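August, late, past eleven at night

Second evening with the Okix hand grippers, and I'm still not sold. The sheet that came with them promises a "natural grasp" and cleaner recordings than the Ilemix pair we used all spring. Natural for whom? My thumb is sore at the base, and I only did 30 takes before I gave up and made tea.

I'll grant them the pads. They sit at an angle, and on a fold of something slick they seem less inclined to skate off than the Ilemix tips did. But I went in for the edge of the brown garment four times tonight and got it cleanly on two. The knit is easier. Anything will hold a knit.

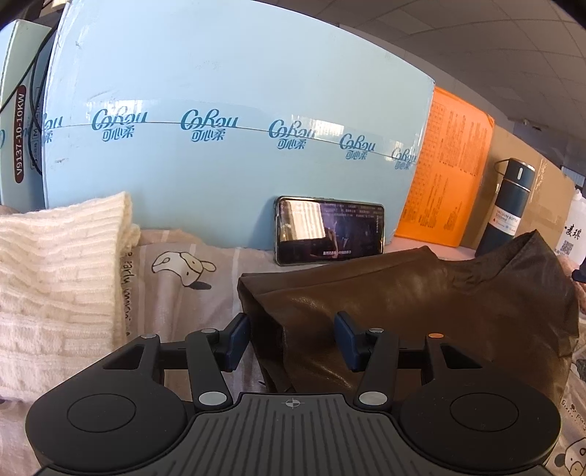

Notebook 2, p. 30

The lens is my bigger complaint. It takes in a huge amount, I can't deny that, ceiling and all. Straight edges go bendy and the top corners go dark. Murakami (the project, which now eats all my evenings) wants us to judge distance from this picture alone, and I don't believe it will be good enough close in, where it counts. The people selling it say the software flattens everything out. They said that about the Ilemix too, and I spent most of a month finding out what "everything" meant.

Then blur. If I turn my wrist at the speed I'd use to tidy a bed, small print goes to mush. Slow down and the takes look like a man defusing a bomb, so what exactly would an arm learn from that? I'd like to see the Stelow controller run on both kinds before anyone tells me it doesn't matter. So far I've only been shown the slow kind, and on a bare table at that. 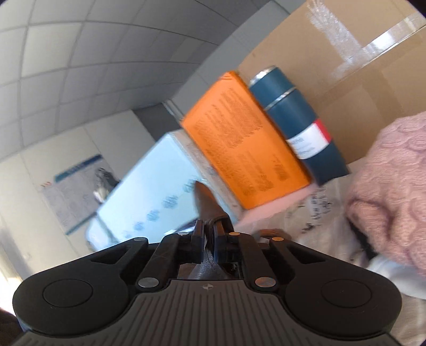
Is the Okix worth switching to? Only if it still closes evenly after a few weeks of daily use, and I haven't had it long enough to know.

Left to do: same fabric, same light, Ilemix first and Okix after, so I can't blame being tired on the one I like less. Write down the misses as well this time. Almost half of last week's notes are just the good takes, and I'm as guilty of that as the brochure.

Charge both batteries. Tape for the thumb.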